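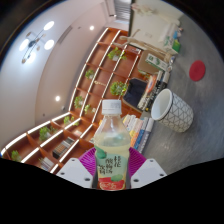

Osmanthus sour plum drink.

Sunday

Woke at six with the window open and the neighbor's sprinkler going. Could not get back to sleep, so I got up and did the bills at the kitchen table. The water bill is wrong again. They have us down for two meters. I wrote it on the pad to call tomorrow and then wrote it on my hand too, as the pad has a way of ending up under the newspaper.

Jean Mowat picked me up at nine for choir. We are down to three altos now that Loan Âu has moved to Womalbridge, and you can hear it. Esperanza had us go over the second page of the Tilley piece again and again, the part where we come in a beat after the tenors. I came in early twice. Jean came in early once and looked at me as if I had done it. By the end of the morning it was better. Esperanza wants it from memory for the spring concert, and I have told her I will try, but I still have to look down for the third verse.

The church roof is going to cost $3,000 more than the first quote. There was a good deal of talk about it over coffee and I kept out of it. The last time I gave an opinion on that roof I ended up writing letters for two months.

Came home and ate the rest of the lentil soup standing up. It needed salt. Then I did what I had been putting off since February, which was Mother's recipe tin. I took everything out and sorted it into piles on the bed. A lot of it is not recipes. There are bus timetables, a receipt for a coat, a card from the dentist, and a note in her writing that says "ask Phí re: chairs." I have no idea what chairs. I will ask Ngọc when he calls, he may remember the man. I think he lived behind the post office and had a truck.

Of the recipes proper, half are clipped from magazines and I doubt she ever made them. She did not care for gelatin, and there must be a dozen with gelatin. The ones she used you can tell by the stains. The plum cake card is nearly brown. It gives no oven temperature and says only "until done." I made it this afternoon at 350 and it took an hour and ten minutes. The middle sank a little. It tastes right, or close. She may have used more lemon peel than the card says.

I threw out the gelatin ones, then went back and took two of them out of the trash.

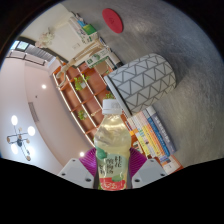
Duangjai Nuchit called at four and we talked for most of an hour. Her knee is healing, and she is allowed on stairs now but not with anything in her hands. She wants the plum cake recipe, so I read it to her over the phone and she laughed at "until done." We got onto plums in general. Her aunt salted them in a crock on the back porch and no child was allowed near it. I said the only other plum I have had lately is the sour plum drink, the one with the green leaves on the label and the white cap, and that it is a pale yellow when I would have expected something darker. She said the ones she grew up with were nearly black. I told her I would bring her a slice of cake on Tuesday if there is any left. She asked for two.

After that I went out to look at the beans. Something has been at the end of the row. I put the old netting back up and tied it with what string I had, which was not enough, so one corner is held down with a brick.

Ngọc did not call. He had said he might be working. I will try him tomorrow after the water people.

Supper was toast and an egg. Read 3 chapters of the library book, the one about the lighthouse family. I am on page 289 and still can't keep the two brothers apart. It is due back this week and I don't think I will renew it if I don't finish.

Need to get: string, lemons, salt, stamps, a new pad. Bulb for the hall, the small kind. Light off at ten.

Contact | Copyright, all entries | Back to top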